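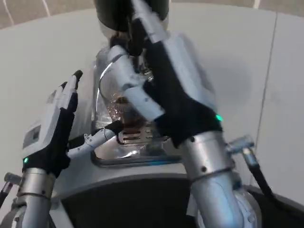
Pillmont coffee counter: white appliance with clear container

Progress report to the Haledus Fund
Project: Pillmont coffee counter
Submitted 19/02/2019 by Bernice Kwofie

1. Status of the work

The fit-out of the coffee counter on the ground floor of the Pillmont building is complete, and the counter has moved into its trial period. The grant covered the countertop, the built-in dispensing equipment, the glassware and a small allowance for training. All four items have been delivered. One supplier invoice, for $699, remains open while we settle a question about the delivery charge.

As agreed at the last review, the space was kept plain. The walls are white, the countertop is a pale white-gray, and the working parts are set into it so that the surface can be wiped down at the end of each session. The drip tray is recessed, with rounded corners and a slotted metal grate. We had asked for a tray with a lip, as shown in the original drawings, but the installer, Brarkik, advised against it on cleaning grounds and we accepted the change. There was no effect on the budget.

2. Glassware

The proposal called for ceramic mugs. During the first weeks of the trial we moved to clear glass cups, and we ask the Fund to record this as an approved variation. Visitors can see how full the cup is, and the person at the counter can judge the pour without lifting the cup to look inside. The order was for 100 cups, within the amount set aside for mugs.

The position of the cup under the spout needs some care. Our written instructions now say that the cup is to be held in line with the spout before anything is dispensed, and kept there until the flow has stopped.

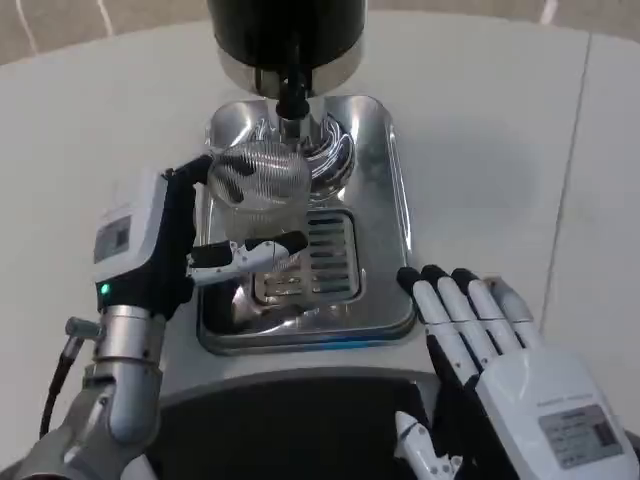
Naa Nyarko would have preferred to keep the mugs. In her comments on the draft of this report she wrote that glass gets too hot to carry back to a table, that the older visitors have said so more than once, and that a few mugs with handles should stay on the shelf for anyone who asks. We agree with the last point and have set mugs aside for the purpose.

3. Daily running

The counter opens for two sessions a day and can serve up to 100 people across both. The opening routine takes longer than we planned. Equipment has to be wiped, the tray checked and the strainers laid out, and until January these tasks were shared informally, with the result that some were done twice and others missed.

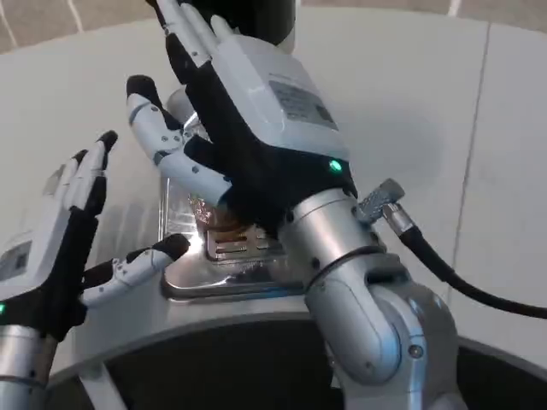
A single checklist has replaced the informal arrangement. It was drawn up by Mohammed-Awal Acheampong and runs to five lines, one for each task, with a space for initials. Polished metal has proved to be the main demand on cleaning time. It shows every mark, and the cloths supplied at the start left lint on it. A different cloth was bought in small numbers and will be reordered from the supplies line.

4. Straining

The question of sediment was raised in our previous report. The practice now is to rest a round metal mesh strainer in the mouth of the cup and dispense through it – the mesh is fine enough to hold back most of what would otherwise settle at the bottom. Strainers are rinsed after each use. Lajos Halász has asked for a few spares, and these are included in the request below.

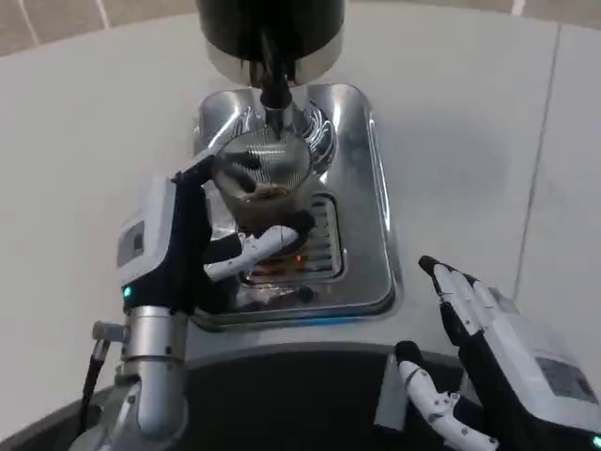
5. Requests and next steps

We ask the Fund to approve the following:

The change from mugs to glass cups, as described in section 2.
The purchase of spare mesh strainers from the unspent training allowance.
An extension of the trial period to the end of August.

The extension would let us compare the winter and summer months before we set permanent opening hours. No further money is requested for it. A revised cleaning schedule and the settled Brarkik account will be sent with the next report. Questions about the invoice should go to Tươi Trịnh at the Pillmont office.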